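The worst thing in Kurek is the last twenty minutes, and the people who cut the trailer seem to know it, since they left all of it out. At 144 minutes the film has time for almost everything. It has a fire, a funeral, a long drive to Risten in the rain and two separate scenes of a man shaving. What it doesn't have is an ending it trusts.

Liam Sowerby directed it, and his first feature, Jamero, had the opposite problem. That one ran short and stopped dead. A woman put down the phone, looked at the wall, and the credits came up. I saw it at the old theater in Ukatthorpe with a crowd that groaned out loud. I groaned too. A week later I was still thinking about her face. 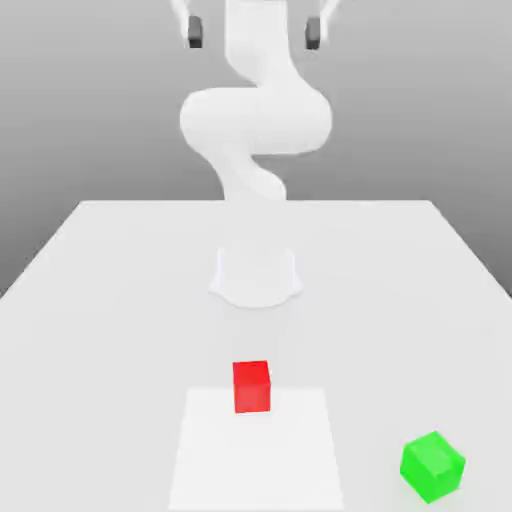
A white robotic arm on a white table, in a computer rendering.

Kurek has a face like that in it. It comes at the kitchen table, when the brother reads the letter and folds it back up the way he found it. The camera stays on him for a long time and he gives us very little. Cut to black there and you have a hard, sad movie of 2 hours and change. Instead we get the brother explaining the letter to his wife, then to the priest, then to us in voiceover.

I blame the test screening more than the director. Ask a room of people if they were confused and most will say yes, a little. A little confused is a fine way to leave a theater. Studios treat it as a fault and pay for new scenes to fix it.

There is talk of a shorter cut for home release. I would watch it, provided somebody takes out the priest.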